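学生社团的插桩课题：把位置误差留给手指去消化

Karalon 是一个学生机器人社团，今年的课题名为 Erer，内容是让机械臂把不同截面的桩逐个插进一块开孔的红色底板。课题由 Yvette Bergeron 提出，现由唐淑芬（Shufen Tang）负责调试。采访在六月进行，地点是社团的实验室。

唐淑芬先讲了任务的定义。“底板放在灰色箱体里，桩的截面各不相同，孔也一一对应。一次插入从夹住桩开始计时，到手指松开、桩不倒为止。中途人碰了箱子，这一次作废。”

社团早期用的是位置控制，视觉给出孔心坐标，机械臂直线下降。Bergeron 说，这个版本留下的记录是 200 次尝试、133 次成功。“失败的大多数不是找错了孔，是找对了孔，桩的下缘卡在孔口上。位置控制不知道自己卡住了，继续往下压，底板就被推走。”

后来的版本改为两段式。第一段仍由视觉引导，桩底到达孔口上方后停住；第二段降低竖直方向的刚度，在水平面内走一条小螺旋，检测到接触力下降就判定为入孔，再下压。

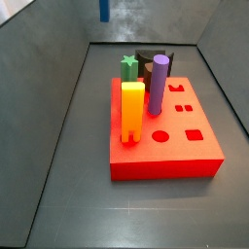
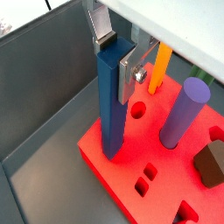
螺旋搜索的参数按截面分别设定，这部分工作占去了唐淑芬大半个学期。“圆柱只需要对平面位置，绕自身轴转多少度都无所谓。方桩要加一个转角，星形也要加，而且星形的容许转角更窄，螺旋走完一圈就得补一次小幅旋转。”她认为圆柱的问题在另一处：紫色圆柱立在孔里，轴线却是斜的，按照“桩不倒”的规则算成功，按照她自己的标准不算。“斜着的桩会占掉旁边孔上方的空间，后面的手指下来，路径就得重算。”社团为此在规划里加了一项检查，每插完一根，重新估计所有已立桩的姿态，再决定下一根的顺序。

顺序本身也有讨论。Bergeron 主张先插远端，后插近端，避免手臂越过已经立起的桩。唐淑芬试过，收益有限：“腕部外壳比手指宽得多，真正容易碰的是外壳，不是指尖。我们后来把外壳做成一个包络盒放进碰撞模型，规划时间变长了，碰撞少了。”

夹爪用的是铝制手指，指端的垫片换过几种。硬垫片定位重复性好，但桩一受侧向力就在指间转动；软垫片不容易打滑，代价是桩相对手指的位置会漂。现在的做法是用软垫片，同时在夹紧后由腕部相机再测一次桩的倾角，把偏差补进第二段的起始姿态。

数据记录由一个叫 Fultevix 的脚本完成，学生自己写的，每次尝试保存力、关节角和两路图像。到采访时，库里有 543 条有效记录。新成员入社后的第一项作业，是从中抽 100 条，逐条标注失败发生在哪一段。“标完这些，他们对力曲线就有感觉了，”唐淑芬说，“比听我讲有用。”

谈到遗留问题，她列了反光和标定。箱底有反光，阈值分割偶尔会把亮斑并进底板轮廓。标定则是每次搬动箱体之后都要重做，流程写在社团的 Mwakalinga 手册里，目前仍是手动。Bergeron 希望下一届改成自动标定，唐淑芬的意见是先把分割换掉，标定排在后面。两人还没有定下来。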